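3.2 Surface condition of the access paths

The paths of the Nolavberg forest were not built with a stone base. They are made of packed earth, and their condition depends mostly on how the water leaves the surface. We divided the network into 17 segments and walked each of them in both directions. In each segment the width was measured every 50 m, and the ruts were noted by the same observer (M. Kostiuk). Segments with trees close to one side were treated as a separate group, as the shade can delay drying. Figure 3 gives a view of a bend with a low embankment on the left side.

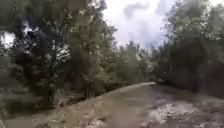 Figure 3. Earth path with uneven surface, Nolavberg.

The width was recorded between the inner edges of the verge, so the grass strip is not included. Where the edge of the path was not clear, we took the mean of two readings. Rut depth was up to 98 mm, and the deepest values belong to the Sperling segment.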